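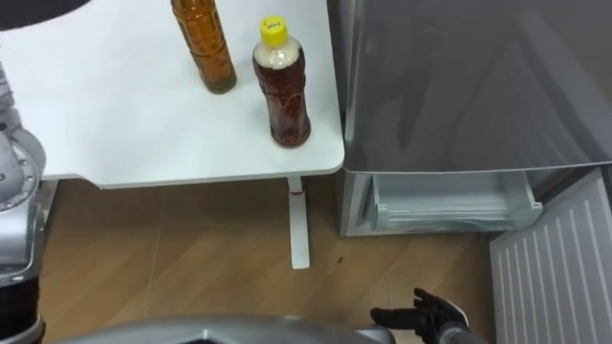 5. What the people at the fridge told me

I went into this part of the study expecting to write about speed, and I ended up with a notebook full of complaints about drawers. So let me start there.

At Zolus the job we gave the robot was a dull one by design. Bottles get left on the table in the break area, somebody has to put them in the fridge, and before the trial that somebody was whoever had the afternoon support shift. It was never written into anyone's duties. It just sort of landed on them, along with the wiping down and the coffee order (the coffee order still does). Figure 1 gives the robot's side of the job: a yellow-capped bottle standing near the edge of the table, a drawer pulled partly open, and the right hand held open over the floor in front of it. Everything the robot deals with is within a step or so, and everything a person deals with is too, which turned out to matter more than I'd planned for.

I spent 20 shifts sitting with the support staff and took down 300 separate remarks, some of them one word long. I sorted them by hand, twice, with a gap in between so I wouldn't just copy my own first guess. The biggest pile by far was about sharing the space. People wanted to know when they could reach in for their own lunch. They wanted to know whether a drawer standing open meant "robot busy" or "somebody forgot". One person had started closing it every time she walked by, out of pure habit from home, and she felt terrible when she learned that this could spoil a run. I'd have done the same thing!

My first favourite finding, then, is that the robot took away a chore and handed back a smaller one that's harder to name. Staff at Zolus stopped moving bottles, mostly, but they began setting them out. Caps on properly, nothing lying on its side, a bit of room between one bottle and the next. I've been calling this "laying the table" in my notes, and I'd like to keep the name because the staff laughed and said yes, it's exactly that. It takes very little time. It does take attention, though, and attention was the thing they'd been told they would get back.

Todier, the second site, went a different way. The supervisors there put the laying-out on the roster, with a start time and a name beside it. I was sure people would hate this. They didn't, or at least they grumbled less than the Zolus crew, and I think the reason is plain enough — a job on the roster can be swapped, and a job that just lands on you can't. This fits nicely with the survey we ran in November, where the few sour answers from Todier were nearly all about the schedule going up late.

The second big pile of remarks was about the floor. Our setup still runs on a tether, and as Figure 2 shows, one long black cable drops from the robot's back and trails away across the boards. I'd stopped seeing it after my first week. The staff never did. They changed how they walked through the room, they carried hot drinks the long way past the desk, and two of them quit using the room for breaks altogether. None of this appears in our task logs, because the logs only know about bottles. If I were starting over, I'd record where people walk before the robot arrives and again once it's settled in. 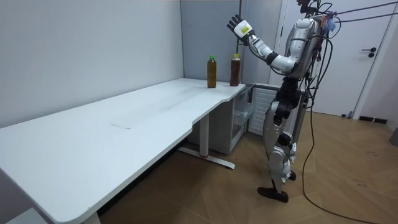
Živković disagreed with me on this point when I sent a draft around, and said the cable would be gone in the next version, so I was labouring over a problem with an expiry date. The people at the fridge, in that view, would go back to their old paths within days, and the thing worth measuring was whether they still felt the kitchen was theirs.

I take the second half of that completely. On the first half I'm not so sure. At Istar, where I only managed a short visit and can't claim much, the old machine had already been moved to another floor, and I still watched people swing wide past the corner where it used to work. I asked a few of them and they hadn't noticed they were doing it. I'll come back to Istar in Section 6, together with the roster data from Todier.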